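Notebook entry – open day, laundry cell
Entered by: Yulan Xia
9th June

The open day at the Takirville workshop was held as planned. The visiting party from Rosales was received by Araceli Tapia, who gave the introduction and the safety briefing before anyone approached the cell. Visitors were asked to remain behind the floor line while the arms were powered. This was observed throughout.

The demonstration concerned the handling of garments by the two-arm cell, under the Kinum control software. Jaqueline Montes operated the station and Zyanya Hinojosa answered questions. The program allowed for 14 runs. We completed seven before the discussion, and the party preferred to continue talking. The remainder were not made up and should not be entered as failures in the log.

Points raised by the visitors, for follow-up:

Ms. Hinojosa was asked whether the arms could be supplied with pieces directly from a cart. She replied that the present cell is set up for a basket and that no work on carts is planned before September.

A question was asked about the amount of recorded material. The figure given was 2,626 runs, taken from the index on the morning of the visit. Tia Kershaw has since noted that the index includes 27 entries marked as duplicates. The visitors should be sent the corrected number with the handout.

Several persons remarked that pale cloth on white tile must be difficult for the cameras. Ms. Montes agreed that edges are harder to find there and showed the wrist view next to the fixed view for comparison. The two views were well received and should be kept in the program – preferably on a larger monitor, as those at the back could not see the small one.

The Drokilico representative requested a copy of the gripper drawings. I have referred this to Ms. Tapia. No drawings are to be sent until she has replied.

Still to do: return the borrowed chairs, correct the spelling of Rosales on the sign-in sheet, and move the floor line back by one tile width before the next visit. 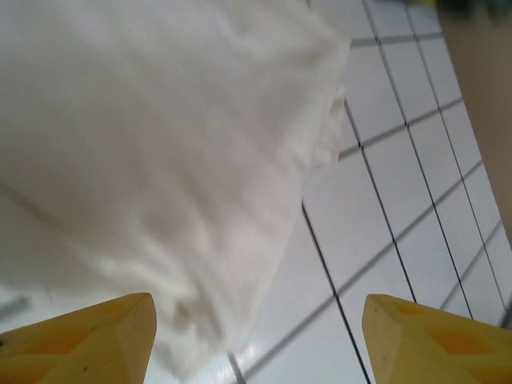
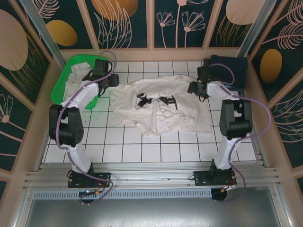
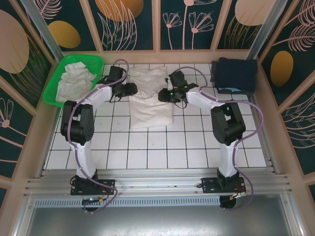

White cloth in the laundry cell: one view from the wrist camera, followed by two from the fixed position.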